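The board and the small pieces

Last August I began again to make things from wood, after a pause of nearly 14 years. I write it down partly for my brother, who asks always what I am doing in the evenings, and partly for myself, because I forget which glue I have used.

We moved to Stundemmont in the spring. The flat is smaller than the old one and has no cellar, so my workshop is now one corner of a room where other people also have their corners. I share it with Reda Sqalli, who repairs chairs and listens to football on the radio with the sound so low that I don't know how he follows it. The tables were there already when we came. I brought a saw, two planes from my father, a box of clamps and too many pieces of wood that were "too good to throw away".

From these pieces I made my first board. I wanted a simple flat surface, made of planks joined side by side, where small things can be sorted and played with. My niece is of the age when everything must be put in groups, and then the groups must be destroyed. On the carpet the pieces roll under the sofa and disappear. On a bare table they make a terrible noise. A wooden board is somewhere between, and it can be carried away with everything on it when it is time to eat.

I should say that I am not a good joiner. I am a patient one. The edges of the planks must be straight before you glue them, and for this I needed three evenings, because on the first evening I planed one edge so long that it became straight but also too narrow. Sachiko Matsuda, who taught the evening class I attended many years ago, used to tell us to stop when the plane starts to sing. I have never heard my plane sing. It makes more a sort of cough. So I hold two edges together against the window and look if light comes through, and if it comes, I continue.

The glue I bought at Ashour, the hardware shop behind the station. It is the yellow kind in the bottle with the bad cap. I put the clamps by turns from above and from under, as I was taught, and I wiped the extra glue with a wet cloth. Perhaps this was an error. Some people say you must let it become like rubber and then cut it off, and next time I will try so. Next morning I took off the clamps before coffee, which shows how curious I was.

Then comes the sanding. I started with 100 paper and I stayed there longer than I wanted. I kept the darker streaks and the knots, although Reda told me I could have turned one of the planks over and had a cleaner face. I like a knot. A child puts a finger on it and asks what it is, and then you can talk about branches.
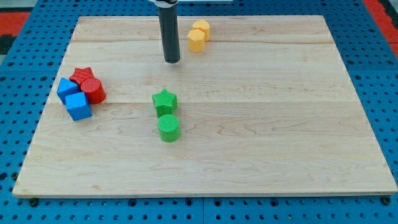

For the pieces I didn't make anything myself. I had the plan to cut them from a beech stick, but a five-pointed star is a cruel thing to saw by hand, and after one attempt, which looked like a tooth, I gave up. So the pieces are of the bought sort, in plain strong colours: blue cubes, a red star, a green star, and yellow ones with several flat sides. They have a fine pattern on the top, and I find this pleasant because a completely smooth block slides away from small fingers. The yellow ones are my favourites. From one side they are lemon and from another side almost orange, depending on the light.

I have learned that you should not put all the pieces at the same time. When I emptied the whole bag, my niece looked at the heap, took one, and went away to draw. When I put only a few on the back half and left the front free, she sat down at once. The empty wood is an invitation, I think. She moves a piece to the front, looks at it, brings another one to be its friend. Colours don't interest her so much. What matters is who is sleeping and who is at the shop.

The star is always the teacher. I asked why and she said "because it has arms".

For the finish I have not decided. At the moment the wood is raw and quite pale, and I would like it to stay pale. Oil makes it darker and warmer, and also I'm not sure about small children who lick things. Wax is nice to touch, but it collects dust. My wife says to leave it as it is and wash it when it is dirty, and she is probably right, but I have already bought a tin of wax for 6 euros and it stands on the shelf looking at me.

There are some things I would do otherwise. One of the seams I can feel with my nail, not deep, but I know it is there. I would make the corners a little rounder. And I would write a number in pencil on each plank before gluing, since I had a nice order of the grain on the table and then I mixed it when the telephone rang.

The next board will be narrower, for the windowsill, and there I want to try a small raised border so nothing falls behind the radiator. I have a piece of cherry from an old shelf which could be enough. If somebody knows how to remove old varnish from cherry without making the whole building smell, please write me. The neighbour on the stairs is already not so happy with the noise from the plane.

Now I must go and look for a blue cube. It was in bed with a fever yesterday, I'm told, and since then it has not been seen.

Filed under: Evenings with wood, Small projects

More from this blog
My father's planes and how I cleaned them
A weekend in Keketside with too much luggage
Why I keep short pieces
The shelf at Trerkwood, part two

Contact | All rights reserved | Back to top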